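How Does Cricket Scoring Work?

A beginner's guide for young readers
By Coralie Tuhiwai

Cricket is a game for two teams of eleven players. One team bats and tries to score runs. The other team bowls and fields, and tries to get the batters out. Later they swap. The team with more runs at the end wins.

In the middle of the field is a hard strip of ground called the pitch. At each end stand three wooden stumps with two small pieces of wood, called bails, resting on top. Together they make a wicket. There are always two batters on the field, one at each end.
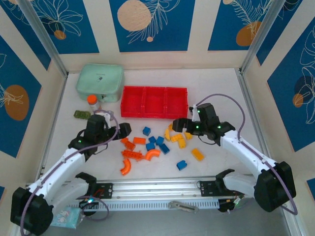 What is a run?

A run is one point. The batters score it by running past each other to the opposite ends of the pitch after the ball is hit. If they have time to run back again, that makes two.

Batters don't always need to run. The edge of the field is marked with a rope or a line called the boundary. A ball that bounces or rolls over it scores four. A ball that goes over without touching the ground scores six.

Some runs don't come off the bat. If the bowler sends the ball too far away for the batter to reach, the umpire calls a wide and the batting team gets an extra run. A no-ball is another kind of extra — it often means that the bowler stepped too far forward. 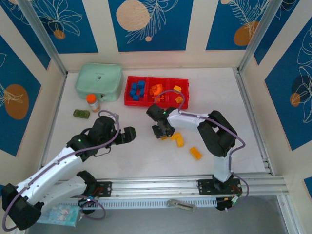 Bowlers take turns. Each turn is called an over, and it has six fair balls in it. Wides and no-balls don't count as part of the six, so the bowler has to bowl them again. After the over, a different bowler starts from the other end.

A batter can be out in several ways. If the ball hits the stumps and knocks off a bail, the batter is bowled. If a fielder catches the ball before it touches the ground, the batter is caught. A batter who doesn't get to the end in time can be run out.

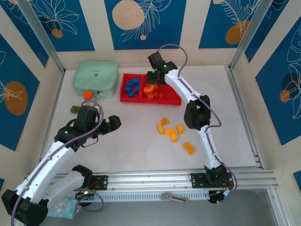 Cricket for beginners, part 2

Reading the scoreboard

Say Plarkville is batting and the board shows 159 for 4. The first number is the runs. The second is the wickets, meaning how many batters are out. In Australia the numbers go the other way, so the same score is written 4 for 159.

When ten batters are out, the innings is over, even though one batter is left. Batters have to work in pairs, and the last one has no partner. 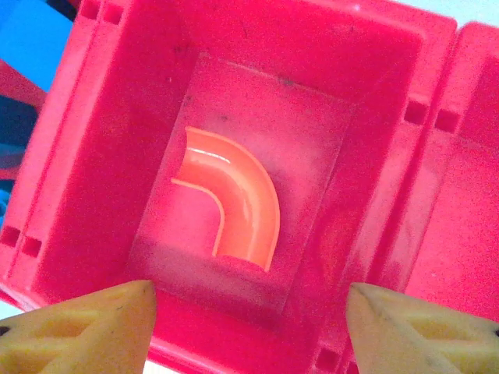 Who keeps the score?

A person called the scorer writes down every ball. Kirsty Fairweather scores for Plarkville's junior team and uses a pencil and a paper book. A dot means no run was scored. A W means a wicket. The umpire signals to the scorer, with both arms straight up for a six, and the scorer waves back to show the signal was seen.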